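From: Wagner Guimarães
To: Cumow Teachers' List
Date: April 8, 2019
Subject: Re: [cumow-teachers] Reading aloud with the older ones?

Odair Cavalcanti wrote:

> Has anyone kept up reading aloud past Year 7? I've got a Year 9 group who
> groan whenever a book comes out, and my head of department thinks the
> time would be better spent on paragraph writing. I'd like to try a whole
> novel, start to finish, but I'm nervous about the silence afterwards when I
> ask what they thought. Also, do you let them follow along in their own
> copy or do you make them just listen?
>
> Odair

Hi Odair, and hi all,

Yes! Please do it. I started with my Year 9s at Medano last year and it has become my favourite part of the week (and I say that as someone who used to dread the period straight after lunch). We're on our second novel now and I've got kids asking me in the corridor whether we're reading today.

I read for the first 15 minutes of the lesson, with the blinds half down, and I don't stop to ask anything. That was hard for me. I'm a terrible one for pausing at every simile, and the first week I had to put my pencil in a drawer. Questions come at the end, and there's only ever one on the board. "Who would you believe?" got us through most of a chapter and into a proper argument between two boys who normally say nothing at all.
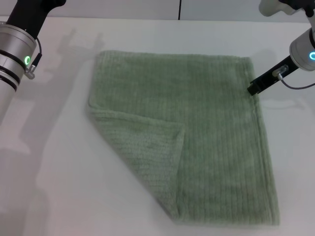 On your question about copies, I leave it up to them. A good half of mine like to follow the print, and the rest put their heads down on their arms. I worried they were asleep, so I started asking the head-down kids to go first in the discussion, and their answers were every bit as good as the others'. One girl remembered the exact wording of a line from five pages back. My weaker readers do seem to settle better with the book open, so I put a copy on every desk and say nothing more.

As for the silence, give them a scrap of paper and two minutes to write before anyone speaks. No marking, no collecting. They can read out what they've written or just talk from it, and it takes the fear out of being first.

Your head of department might come around if you show some of the writing. I kept their paragraphs from before and after the first novel, and the later ones are longer and a lot livelier. It's hardly a study, but I brought a folder of them to our staff meeting and people passed it around happily.

Sampaio and I are hoping to run a session on this in May, in room 5 at the Flollport centre. There's space for 40, and we'd love people to bring a page they enjoy reading out. Let me know off-list if you'd like a spot, and tell us which novel you're leaning towards!

Cheers,
Wagner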